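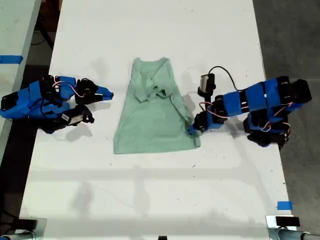 Two robot arms and a T-shirt. The arm on the right has a fingertip on the edge of the cloth.

Rules for robot arms that share a table

Robots have rules, just as swimming pools and roads do. Most of the rules are written for the people who build robots and work near them. This page explains the main ones used at the Melcombe workshop, where small arms handle clothes.

What is a safety rule for?

A robot arm moves when its motors are told to move. Unless it has been given a way to sense you, it does not know that your hand is there. A safety rule is a written instruction that keeps people and moving parts from meeting by accident. When many workplaces agree to use the same rules, and the rules are published, they are called a standard.

Rule 1: Mark the space

Every arm has a reach. This is the furthest point its gripper can get to in any direction. Before the arm is switched on, somebody measures the reach and marks a line on the floor outside it. At Melcombe the line is 1,000 millimetres from the edge of the table. People stay behind the line while the motors have power.

Two arms at one table need an extra check. Each has its own reach, and in the middle the two areas overlap. The overlap is where the work gets done, and it is also where the arms could hit each other. The program must say which arm may enter first.

Rule 2: Fix it down

An arm that swings quickly pushes back on whatever is holding it. If the clamp is loose, the whole arm can tip. Clamps are checked by hand at the start of each day, with the power off. A clamp that moves at all is tightened and checked again.

Rule 3: Keep the cables tidy

Motors need wires, and the wires have to bend when the joints bend. A wire that is too short will pull out. One that is too long can catch on something. The checker moves each joint slowly from one end of its travel to the other and watches the wires the whole way.

Rule 4: Go slowly first

A new program is always run at low speed before it is run at full speed. At Melcombe it has to finish 7 slow runs in a row without a fault. If there is a fault on the last one, the count goes back to the start.

Rule 5: Know where the stop button is

The emergency stop is a large button that cuts the power to the motors. Anyone may press it – you do not have to ask. After it has been pressed, the robot must not start again by itself. A person has to look at the table, release the button and then give a separate start command.

Rule 6: Write it down

Each check goes in a log with the date and the result. The Kisaleck log, used for both arms, has 74 lines to a page. Parts that wear out are logged too. A gripper finger is changed after 3,000 grips, even if it still looks fine.

Why use a T-shirt?

Cloth is hard for robots. A box keeps its shape when you pick it up, but a shirt folds, stretches and creases. It is also soft and light, so it makes a sensible object for practice.

Words to know

Gripper: the part at the end of an arm that holds things.
Joint: a place where the arm bends or turns.
Reach: how far the arm can stretch.
Standard: a set of rules that many people agree to follow.

Page last checked 11/17/22. The next check is in January.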